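Slide 1. Title, one line: Keeping a pair of Omska hand units in working order. Thursday slot, 17 minutes including questions. Skip the company history.

Slide 2. What the talk covers. One pair of handheld grippers, left and right, used for clothes folding at the Treltano site. The same care sheet applies to both. Software is out of scope. Anyone who wants the calibration math can ask Elango Murthy at the break.

Slide 3. Start-of-shift check. Do it in this order. Wipe the lens with the dry cloth only. Open and close the fingers 10 times and feel for grit at the end of travel. Look down the gap between the fingers — it should be even from tip to base. If one finger leans, stop and go to the base, since a tip that looks bent is usually a seat that has moved.

Slide 4. Fingers and mounting plate. Leave this one up for a minute. Point to the squared-off bases where the yellow fingers meet the black plate, then the screw centered just below them. Long garments such as the coat drag on the fingers during the spread, and the load goes into the base. Check the seat again after any batch with coats in it.
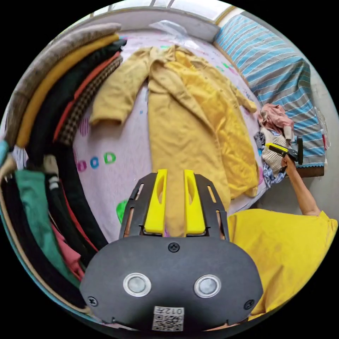

Elango Murthy objected at the rehearsal that checking after each coat batch is too often, and that at Braron they went by cycle count and retightened at 578 cycles whether the load was coats or T-shirts. Answer if it comes up: a cycle count is fine where the mix of clothes is steady. Ours changes by the hour. Keep the count as a backstop.

Slide 5. Screws. Phillips, hand driver, no power tools. Seat the driver fully before turning. A rounded head costs more time than a loose one. Replace any screw that has been out three times. Mark the date on the sheet.

Slide 6. Lint. Knits are the worst. Lint collects in the slots of the frame beside the fingers and works inward. Soft brush first, then low-pressure air from the finger side — never from the back. Nearly 10 minutes per unit if it has been left for a week, much less if done daily.

Slide 7. Labels. The unit number goes on the log sheet before the unit leaves the bench. If the QR code will not scan, clean it once, then reprint. Do not swap labels between units. We lost a day of records in March that way.

Slide 8. Spares. Ramasamy supplies finger sets in pairs. Fit both, even when only one is worn. Old sets go in the red bin, tagged with the unit number.

Questions. If short of time, drop slide 7.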